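Visite du site Skuvumero de Mencombe : traitement des retours et des non-conformités

5 juillet 2020

Visite organisée pour les utilisateurs du module documentaire de Skascombe. Durée : une demi-journée. Le parcours suivait un dossier de réclamation depuis la saisie jusqu'à l'archivage.

Saisie et enregistrement

Les réclamations arrivent par courrier, par messagerie ou par le portail des revendeurs. Chaque pièce reçoit un numéro à l'ouverture et reste rattachée au dossier jusqu'à la clôture. Le courrier papier est numérisé le jour de sa réception, puis indexé selon 31 champs, dont neuf obligatoires. Le site détient 234 dossiers ouverts, répartis en quatre files selon la famille de produits. L'indexation automatique ne couvre pas les bons manuscrits, repris à la main par le bureau d'entrée.

Photographies et constats

Les constats sont établis sur un formulaire unique, verrouillé après signature. Les photographies sont versées dans le dossier au format d'origine, sans recadrage. Une modification ultérieure crée une nouvelle version et conserve la précédente. 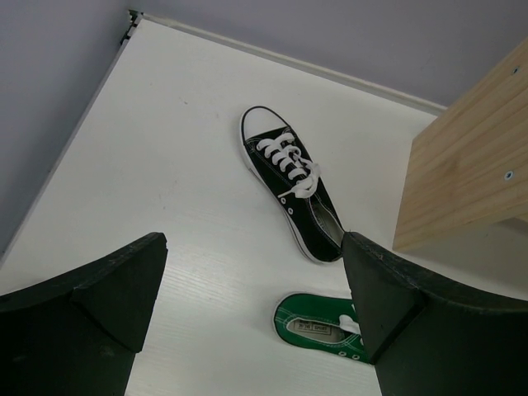 Chaussures sur surface blanche.

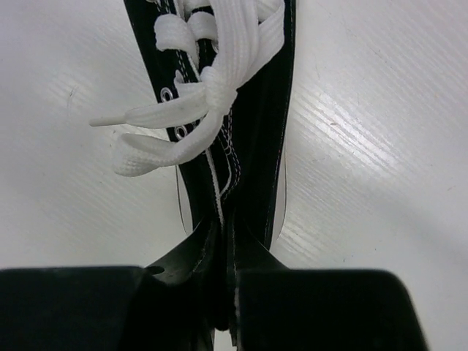
Circuit de validation

Le circuit compte trois étapes : qualification, décision, mesure corrective. Un dossier sans réponse passe au niveau supérieur à l'échéance fixée par le modèle. La société Stępień, chargée du paramétrage, a remplacé en janvier les relances par courriel par une liste de tâches partagée. Les délégations d'absence restent à saisir individuellement, point critiqué par plusieurs visiteurs.

Archivage

Les dossiers clos sont convertis en PDF/A et transférés chaque nuit par lots de 400. Un contrôle d'empreinte porte sur 100 % des fichiers. La restitution d'un dossier clos a été montrée en direct ; la recherche par numéro de lot est rapide, celle en texte intégral nettement moins. La question de la purge à l'expiration des délais de conservation n'a pas été traitée. Le support de présentation est disponible auprès de Skascombe sur demande.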